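双腕シミュレータ「Feridance」 学生チームで使ったレビュー
投稿日:2022-05-02

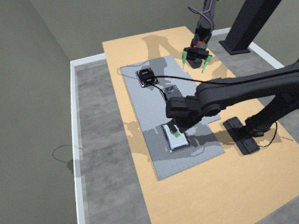

大学のロボットサークルで、Starkariという学生向けの競技会に出るための練習環境として、1月からFeridanceを使っています。卓上に置いた二台のアームで小物を扱う課題を、パソコンの中で組んで動かすためのソフトです。使い始めて一学期近くたち、良いところも困るところもだいたい出そろったので、導入を検討している学生チーム向けに書いておきます。

先に結論に近いことを書くと、手順の検討と新入部員の練習には十分使えました。つかむ力の調整まで画面の中だけで済ませようとすると足りません。評価は5点満点で4点です。

■導入した理由

うちの部員は17人で、実機のアームはNassarの二台組がひとつだけです。活動日に全員が触ろうとすると、一人の持ち時間は15分になります。電源を入れて原点を合わせ、前の人の設定を戻すだけで半分近く消えます。自分の書いた動作を一回流したら交代、という状態が昨年度はずっと続いていました。

実機をもう一組買う案もありましたが、予算も置き場所もありませんでした。部室の机は二台のアームと作業マットを置くと、ノートパソコンを広げる余地がなくなります。それでシミュレータを探し、双腕の課題が最初から入っていて、学生団体向けのライセンスがあるFeridanceに決めました。

■インストールと動作環境

インストーラは特に迷うところがありません。ただし初回起動のときに素材データのダウンロードが始まり、これが長いです。大学の無線では途中で止まり、二回やり直しました。有線につないだら通りました。部員全員に配るなら、一台で落としたデータのフォルダをコピーして配るほうが早いです。この方法はマニュアルの後ろのほうに書いてあります。最初に書いておいてほしい内容です。

動作は、独立したグラフィックボードのある機械なら快適です。部室の古いデスクトップでも問題なく動きました。薄型のノートだと、影の品質を最高にした場合はコマ送りになります。設定で影を「低」にすれば操作できる速さになりますが、物の縁の見え方が変わるので、カメラ画像で位置を判断するプログラムを試すときは条件をそろえる必要があります。うちでは動作の確認は「低」、画像を使う確認は「高」と決めました。

■机とアームの再現

付属の卓上シーンは、明るい木の天板に青灰色のマットを敷き、黒いアームを二台使う構成です。指先はミントグリーンで、黒い本体に対して色がはっきり違うため、画面を縮小していても指の向きが追えます。地味な点ですが、練習のときに助かっています。

良いと思ったのはケーブルです。このシーンにはアームのまわりやマットの上を通る黒いケーブルが入っていて、見た目だけの飾りかと思っていたら、接触の判定を有効にできました。実機で一番よくやる失敗が、手先を回したときにケーブルを引っかけることです。有効にして昨年度の動作を流したところ、実機で引っかけたのと同じ姿勢で警告が出ました。計算は重くなりますが、最後の確認のときだけ入れる価値はあります。

影もきちんと落ちます。光源の位置を変えると、マットの上の明るいところと暗いところが入れ替わります。トレーの縁を画像から探すプログラムを書いていた班は、影の縁をトレーの縁と間違える不具合をこれで見つけました。部室の照明はいつも同じなので、実機だけで練習していたら大会の会場で初めて気づいたと思います。

反対に、マットの摩擦は物足りません。設定できるのは全体で一つの値だけで、場所による違いや、押したときのマットのへこみは出ません。実機では小さい部品を指で押さえるとマットが少し沈み、つかむ位置がずれます。その差は画面の中では再現できませんでした。

■二台を同時に動かす

Feridanceを選んだ一番の理由がここなので、少し長めに書きます。

動作は時間軸の上に並べて組みます。上の段が一台目、下の段が二台目で、片方がある姿勢になるまでもう片方を待たせる、という指定は線を一本引くだけです。受け渡しの動作を作るとき、これまではそれぞれのプログラムに待ち時間を秒数で書いていました。秒数で合わせると、片方の速度を変えるたびに全部直すことになります。待ち合わせの指定に変えてからは、その直しがなくなりました。

腕どうしの衝突も事前に調べてくれます。ぶつかる区間は時間軸に赤く出るので、そこへ移動して姿勢を直します。判定はやや厳しめで、実機では余裕をもって通れる隙間でも赤くなることがあります。余裕の幅は数値で変えられます。初期値のままだと狭い机の上では動ける範囲がかなり限られるので、早めに調整したほうがいいです。ただ、小さくしすぎた設定のまま実機に送った班があり、手首の外装に傷をつけました。今は部の共通設定を一つ作り、各自で変えないことにしています。

不満は取り消し機能です。時間軸の編集は何段階でも戻せるのに、アームの台座の位置を動かした操作は一段階しか戻せません。手前のアームの台座をうっかりドラッグして、気づかないまま作業を続けた部員が何人もいました。台座には固定のチェックがあるので、シーンを開いたら最初に入れてください。初期状態で固定になっていれば済む話だと思います。

■実機に移したときの差

Nassarのアームとの接続は、公式の変換プラグインを使います。関節の名前と回転の向きを合わせる表を最初に作る必要があり、ここで一日使いました。向きを一か所間違えると、画面では下を向く手先が実機では上を向きます。最初は必ず速度を落とし、一関節ずつ確かめることをすすめます。

大会の基本課題であるトレーへの部品の移し替えでは、手順はほぼそのまま移せました。腕の通り道や順番を直すことは少なく、直したのは手先の高さと指を閉じる量です。部員が画面の中で流した回数は合計291回、そのうち実機でも試したのは40回でした。昨年度なら全部を実機でやろうとして、途中で時間切れになっていたはずです。

平たい部品をつまむ動作は差が大きく出ます。画面では指が触れればほぼ持ち上がるのに、実機では滑るか、片側だけ浮きます。指の表面のやわらかさを設定する項目はあるものの、三段階から選ぶだけで、どれにしても実機とは合いませんでした。この種の動作は画面で形だけ作り、数値は実機で決めています。

■新入部員の練習に使う

四月に入った一年生には、最初の三回の活動をFeridanceだけでやってもらいました。一回目は視点の動かし方と一台だけの操作、二回目は角トレーの中の決まったマスに手先を合わせる練習、三回目で二台の待ち合わせです。

壊す心配がないので、初回からかなり大胆に動かします。実機だと先輩が後ろで非常停止に手をかけたまま見ているため、一年生はどうしても遠慮します。三回目のあとに実機を触らせたところ、関節の名前を説明する必要がなく、すぐに作業の話に入れました。

気をつけたいのは、速度の感覚が身につかないことです。画面の中で最大速度の動きを見慣れているので、実機でも同じ値を入れようとします。うちでは実機用の手順書の一行目に速度の上限を書きました。

チュートリアルは日本語になっていますが、訳に揺れがあります。同じ部品が「手首」「先端部」「エンド」と呼ばれていて、一年生から別の部品だと思ったと言われました。部内で対応表を作って印刷し、部室の壁に貼っています。

■追加パックCumonについて

別売りの追加パックCumonも試しました。机の上に置く小物と、課題の採点機能が入っています。小物は種類が多いものの、Starkariの課題で使う形はあまりなく、結局は自分たちで形状データを作って読み込みました。読み込み自体は簡単です。重心が形の中心に自動で置かれてしまう点だけ、手で直す必要があります。

採点機能は便利でした。トレーの中のどのマスに置けたか、所要時間、接触の回数が表で出ます。班ごとに同じ課題をやらせて結果を比べるのに使っています。表の書き出しは一件ずつで、まとめて出すことができません。比較する件数が増えると面倒なので、ここは更新を待っています。

採点をあまり使わないチームなら、本体だけで足ります。うちも次の年度に更新するかどうかはまだ決めていません。

■良かった点

・二台の待ち合わせを線で指定でき、速度を変えても崩れない
・ケーブルの接触まで調べられる
・光源を動かして画像処理の弱いところを探せる
・古いデスクトップでも影を下げれば十分に動く

■困った点

・初回のダウンロードが長く、無線だと止まることがある
・台座の移動が一段階しか取り消せない
・指の滑りとマットの沈みは実機と合わない
・日本語訳の用語がそろっていない

■向いているチーム

実機が一組しかなく、部員の数に対して順番待ちが長いチームには合うと思います。とくに二台を連携させる課題に出るなら、待ち合わせの編集だけでも使う意味があります。一台しか使わない課題が中心なら、無料のシミュレータでも大きな差はないかもしれません。

実機をまだ持っていないチームが、これだけで大会の準備を済ませるのは難しいです。つかむ動作の調整が最後に残り、その部分が得点に効くからです。近くの研究室などで少しでも実機を借りられるかどうか、先に確認しておくといいと思います。

学生団体のライセンスは申請から承認まで日数がかかりました。年度の切り替わりで代表者が変わると再申請になり、その間は新しい端末を登録できません。うちは引き継ぎと重なって一年生の分が間に合わず、初回の活動は二人で一台を見ながら進めました。申請は代表が交代する前に出すのが確実です。

変換プラグインの関節の表は、質問が多いようなら別の記事に載せます。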